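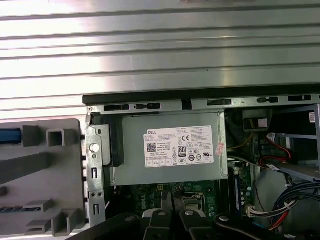

Looking for people to help with teardown nights on the Zisar build, our two-finger arm for taking old office desktops apart. Shared workshop, back half of the Kavine building, evenings. The arm gets down into an open tower fine. Getting a part out is another story, and that's what the help is for. Dell power supply like this one, flat top up, label facing you, 80 PLUS logo in the middle, that's the part we want out first on every machine. Drive cage with the red SATA cables comes later, cables are hard and we know it.

What we need: 2 people to drive, plus anybody who wants to do prep. Driving = you sit at the bench with the hand controller and move the arm through the job. Slow is fine. Slow is better. We record every run and use the recordings to train the thing to do it by itself, at least the easy parts.

Prep = side panel off, bezel off, check the machine is unplugged and has been for a while, write the number on the sheet, set it on the mat the same way round every time. Then put it all back in the pile after. Not glamorous.

Length: 16 sessions, starting July. 7pm until we get tired, normally before 10. You don't have to do all of them but please don't sign up for just one, takes most of an evening to get used to the controller.

Who should apply
Anybody over 18 with steady hands and some patience. Have you ever swapped memory in a PC? good enough. Never touched one? Also ok, do prep first and watch. Gamers tend to be quick with the controller but they rush, so be warned I will nag you. Coding not needed. If you do code, the grasp planner (we call it Coste) is a mess and I would love a second pair of eyes on it, Python mostly.

Left handed people please apply, controller works both ways now and I've only tested it with my right.

What you get
No pay, sorry. Pizza or whatever the group votes for. Free bench time at the workshop on the nights you come. Parts from the scrap pile, memory and drives excepted, drives get wiped and shredded and that's not up for discussion. Your name on the project page if you want it there.

What we've got so far: arm built from printed links and hobby servos, wrist camera, black gripper with two fingers, mark three. Marks one and two snapped. Total spend to date $786 which includes the ones that snapped. Controller is the Grirnine, homemade too, sticks a bit on the left trigger. Spare servos on order.

Stuff I'd like to get through in the 16:
- power supply out, latch released by the arm and not by me
- memory module out of the slot without bending anyting
- unplugging the white multi-pin board connector (long shot)
- front bezel clips, if there's time, they break if you look at them wrong

Rules, short version. Hair tied back, no lanyards near the arm. Big red stop button is on the bench, anyone can hit it for any reason, no one gets told off. Hands out of the case when the arm is powered. Nobody opens a power supply, ever, they go to the recycler sealed. Closed shoes. No kids on these nights, there is a seperate family session at the workshop.

Access: ground floor, one small step at the side door, ramp available if you tell us before. Bench height adjusts. Can get noisy when the laser cutter people are in next door, bring ear plugs if it bothers you.

To apply: leave a note in the Zisar tray at the front desk or post in the Zisar thread on the workshop board. Say which you want, driving or prep, which evenings are no good, and any experience (one line, don't send a resume). I answer in batches so give me a few days. If driving fills up I'll keep a waiting list, people always drop off after the first couple weeks.

Also if your office is throwing out desktop towers, same kind or close to it, I'll come and get them. Dead ones fine.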